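Why our robotics club should stop building for the trophy

I have been a mentor in a student robotics club for several years, and I want to argue for something that will not be popular with all parents. I think our students should go to fewer competitions, and maybe to none at all in their first year.

Let me say first that competitions gave me a lot. When I was a student, my team built a small cart called Virág, and we slept very little before the final. I still remember the noise of the hall. So I do not write this as an enemy of contests.

But I see what happens to the club year. The rules come out, and from that moment every question has only one answer: does it give points? Last season our team made a machine with the name Huveo. It could pick up one kind of plastic block from one kind of floor, and it did this very well. In June I asked the students to let it pick up a spoon. They looked at me as if I had asked it to sing. The whole season cost us 3,000 dollars, and the biggest part of this money went to the entry fee and the bus.

This year a smaller group tried a different way. Their project is called Clokomik, and it has no opponent and no referee. The arm must handle ordinary things from a home, on an ordinary surface. The students choose the things themselves, and they write down each try in a shared notebook, also the bad ones. Their goal is 1,000 tries before the end of the school year. At first they found it boring. Then they began to argue about why a bowl is harder than a box, and how much a shiny piece of metal can confuse a camera. I did not need to push these arguments. They continued in the corridor.

Some parents tell me that a trophy looks good in a university application. This is true, and I cannot promise them that a notebook looks equally good. I can only say that I have read such applications, and I remember the students who could explain a failure in clear words.

There is also the question of who stays. On the competition team, two students drive and the others watch, and the ones who watch often leave before winter. With Clokomik everybody has a turn at the controls, also the shy ones, and a turn is 10 minutes for each person.

I know that a club without any deadline can become lazy. For this reason I would keep one public evening, where families come and the students show what works and what does not work yet.

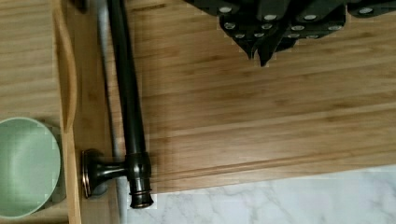 The evening should be open to other schools too, and I would like it to have no ranking. If a visitor wants to put a thing from her own bag in front of the arm, the students should let her try.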